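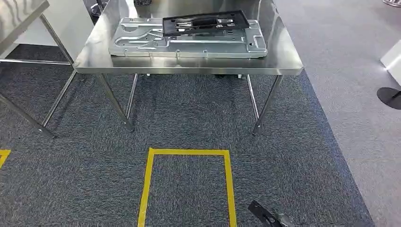 A month of it costs more than the person it helps, one reader wrote after my first column on the Hincombe service, so why are we still talking about it? It's a fair question, and the price is a good place to begin.

Hincombe charges $3846 a month for one Calutholm robot, the software, remote support and the setup of up to four tasks. In our area that is more than some part-time bench workers take home. If you put the two numbers side by side and stop there, the reader is right and small shops should leave it alone.

My view is that the service is worth the money for a certain kind of shop, and that Hincombe is selling it to the wrong ones.

The sales pages talk about speed. Speed is the weakest part of the offer. A plate with ribs, channels and cut-outs is awkward for anybody to pick up, and a black tray sitting crooked on top of it makes things harder. Add a shiny steel tabletop that throws the ceiling lights back in streaks and you have a job that most arms at this price will do slowly. I watched a run of 50 plate-and-tray moves at Gebremichael, a repair and rework shop with 2000 square feet of carpeted floor, and a person would have been done well before lunch. The robot was still going after it.

What the shop gets for its patience is a robot that can move between jobs. Older cells had to be bolted down and fenced, and when the work changed you paid to have them moved. With the Calutholm you put yellow tape on the carpet in front of a table, teach the task from that spot, and go on to the next table. Gebremichael works in small batches that change every week or two. For them this matters a great deal more than cycle time.

I also like the way the task setup is sold. You send Hincombe the parts list and a layout of the tables, and a technician works through the task with your staff over 10 working days. It is slow. It also means that at the end two or three people in the building know how to correct the robot when a tray comes in at a new angle. I have seen cheaper packages from other sellers where the setup took an afternoon and the robot was in a closet by April.

Now the complaints. The four-task limit is too low. Turning a plate over counts as a separate task from lifting it, and so does taking parts out of the tray recesses, so a shop with one product line can use up its allowance on a single part. Extra tasks are billed one at a time, and the rate isn't printed anywhere. You have to call. I think any company that asks for a yearly contract should print its full rates.

The contract itself is the second problem. Jumau, which rents a similar arm, lets customers go month to month after the first quarter. Its gripper is worse on thin metal and its support line closes early, but a small shop can get out if the work dries up. Hincombe wants twelve months with no break. For a shop living from batch to batch that is a lot of risk to carry, and those are the very shops that would get the most from the thing.

The reader's sum also leaves out what the bench workers do while the robot is loading. At Gebremichael they were inspecting parts, a job that had been piling up. If there is no second job waiting, the monthly fee is hard to defend, and I would tell an owner to spend the money on wages.

Hincombe should double the task limit, print the extra rates and offer a six-month term. Until it does, ask for all three in writing before you sign.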